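Reading the Coltville Parish Registers
Posted 2024-11-27
Filed under: Family History, Methods

In September I completed my first full review of the Coltville burial registers. The collection comprises 19 bound volumes and 1,891 entries, of which 15 concern the Verhoeven line or families joined to it by marriage.

Most entries are legible. The difficulty lies in the abbreviations, which changed with each clerk. I recommend that researchers transcribe a full page before drawing any conclusion about a single name. A handheld magnifier remains useful for faded capitals, in particular the B and V.
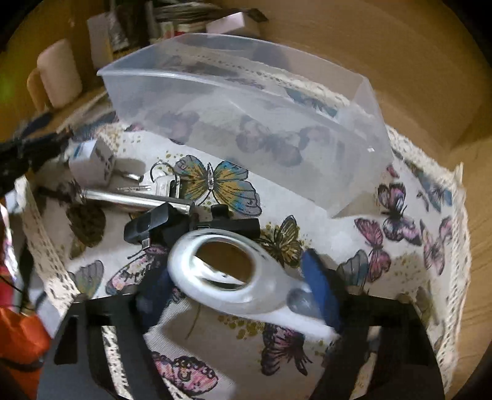
Recording Variant Spellings

The surname Bovau also appears as Bovaw and Beauvau. Each form should be entered exactly as written, with the standard form in a separate column. Corrections made in the original column cannot be traced later.

Two entries in volume 2 remain unresolved. Both give the place of birth as Desus, and neither states the year. I will report on them once the baptism records have been checked.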